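Skirnwood Tabletop: House Rules and Data Card

README for the shared tabletop set and for the people adding to it. The first half is about how we run the table. The second half is about what ends up on disk, and it will make little sense if you skipped the first half, as several people have demonstrated.

Maintainer: Lech Śliwiński
Status: in use, revised whenever something gets bent

Table view and wrist view, same setup:

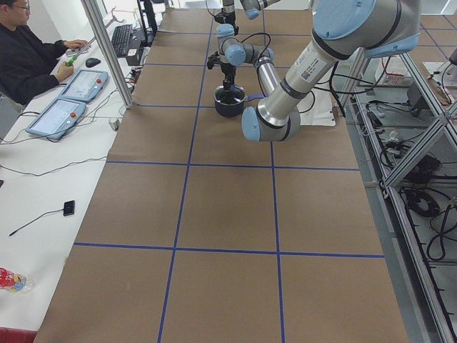
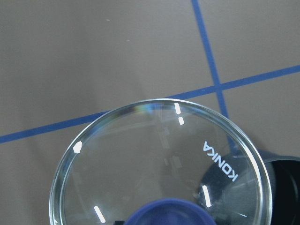 1. Scope

The rules cover any session where an arm moves over the taped table, including the ones that are "just a quick test." Quick tests account for most of the entries in our incident log and all of the interesting ones. They don't cover the Lalilard cell next door, which has its own fence, its own rules and its own coffee.

If these rules disagree with the site safety sheet, the site safety sheet wins. If they disagree with the arm vendor's manual, the stricter one wins. If you can't tell which is stricter, you are not ready to press start.

2. People

One operator per session. The operator is whoever signed the session sheet, and it stays that person until somebody else signs. Saying "can you watch it for a second" does not transfer anything.

The operator stays within reach of the stop button for the arm that is moving. Within reach means with your arm, from where you are sitting, without standing up. When two arms are live, both stops must pass this test.

Hands stay off the paper while either arm is enabled. To fix an object, pause both arms, say so out loud, fix it, say so again. Yes, out loud, even if you are alone. It feels silly for a week.

Long sleeves are fine at the desk. At the table, push them up. Lanyards come off.

3. Before the first episode

Press each emergency stop once and confirm that the right arm drops out. Swapped pendants have happened twice. Label them, and put the label back when it falls off.
Look along the cables on both arms for loops that can catch on a joint.
Check that the tape is stuck down at the crossings. A lifted corner will find the gripper before you do.
Set the speed cap to 200 mm/s. It resets to the vendor default after a controller restart, without telling anyone.
Open both camera streams and look at them. Opening them does not count as looking.

4. Tape and cells

The tape is there so that people can reset objects to a sensible place. It is not a calibration target, and please stop fitting homographies to it and writing to me about the residuals. It was put down by hand.

Cells are named from the operator's side. If the covering is replaced, tape it again and start a new layout number. Do not mix episodes from two layouts under one number, even when the new one "looks the same."

5. Glass and other shiny things

Glass, glare and mirrored lettering stay in the data. Do not swap a clear dish for an opaque one to make the depth map behave, and don't dim the lights for one object and leave them up for the rest. If an object breaks, end the session, clean the whole table, and retire the layout. Crumbs of glass under a gripper pad are a slow and expensive lesson.

6. What's in the set

229 episodes at the current release, in 7 tasks. Of these, 140 were marked as completed by the operator. The rest are failures, and they are kept on purpose. Filter them out at your end if you want a prettier number.

Each episode folder has:
the fixed view and the wrist view
joint states and gripper commands
layout number, task name, outcome
an operator note, which may be blank, but shouldn't be

Wrist video is not cropped. Objects leave the view, come back, and sometimes get only half an appearance. Please don't file this as a bug. It has been filed.

7. People in the video

The fixed camera can catch whoever is at the desk. Everyone who works there signs the consent form before their first session. Visitors either sign or stand somewhere else. Requests to remove an episode go to Lech and are handled before the next release, with no reason required.

8. Known problems

Clocks on the two streams drift in long sessions. Use the sync field, and don't line them up by eye.
Early episodes say "bowl" for anything round. Being fixed slowly.
The Tan converter drops the operator note without warning. Use the Pedetti one, which is slower and keeps it.
Outcome labels were given by the operator, who usually wanted lunch.

9. Changing these rules

Open a pull request with one change in it and say what happened that made you want it. Changes to sections 2 and 3 need two approvals, one from someone who runs sessions. Typo fixes are welcome and need only one, though I will pretend to think about it.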